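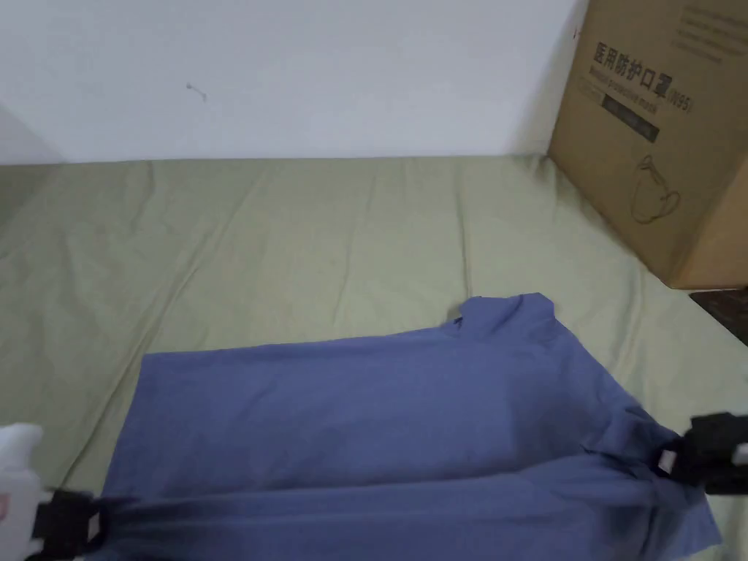
Figure 2. Short-sleeved shirt laid flat on a bedsheet, held at the two lower corners.

3.2 Flattening on bedding

Most published accounts of garment folding assume a table. In the households visited for this study the table was seldom used. Shirts, trousers and towels were folded on the bed, usually on top of the sheet already in place, and the table was kept for meals or paperwork. We therefore treat the bed as the default folding surface and describe its effect on the first stage of the task, the flattening of the garment before any fold is made.

A bed differs from a table in two respects that matter here. The surface yields under load, so a crease cannot be pressed out by sweeping a hand across it with the force that would serve on wood. The cover also grips the garment. Cotton on cotton slides poorly, and a shirt dragged across a sheet tends to bring the sheet along with it. Both effects favor pulling from the edges over smoothing from above.

Figure 2 shows a blue shirt spread on an olive-green sheet with tension at the lower corners. Faint creases and shallow ripples remain across the garment, and a horizontal band of gathered fabric lies between the two held points. We call this feature the hem band. It is common when a hem is held at two points only, and we code it separately from creases in the body of the shirt. A hem band can often be removed by widening the grip by a small amount, whereas a body crease normally requires the garment to be lifted and laid down again.

The collar is the second feature of interest. In Figure 2 it forms a small raised lump where the fabric is folded and bunched. A collar in this state is coded as "raised". Tension applied at the hem has little effect on it, as the collar is thicker than the body and the pull is largely taken up by the fabric in between. In the coding scheme a raised collar does not count against flatness of the body. It is entered in a separate column and considered again at the fold stage, where it affects the position of the last fold.

Sessions were recorded at two sites, Altesska and Wimelmont, in April. The set contains 81 garments, of which 46 were shirts with a collar. Each garment was given a flatness score from 0 to 30 by two coders working separately – the body, the sleeves and the hem contributed ten points each. Differences between coders were settled by a second viewing. Scores were assigned at the moment before the first fold, and no credit was given for corrections made later.

Two points of procedure should be noted. First, the sheet was left as found. Changing it for a standard cover would have made the sites easier to compare but would have removed the friction effect described above. Second, the direction in which the garment was laid was left free. In Figure 2 the collar points up and to the right and the upper edge of the shirt runs diagonally. A garment laid at an angle was scored in the same way as one laid square to the bed, with the shirt's own center line as the reference.

The scheme follows the one used in the Hodia laundry study, with the hem band added as a new category. The earlier scheme placed all residual folds in one class – a reasonable choice on a hard surface, where a hem band is easily brushed out. The Pappas scale was also considered. It rates the finished stack only and gives no information on the state of the garment before folding, so it was kept for the comparison of final results in Section 5.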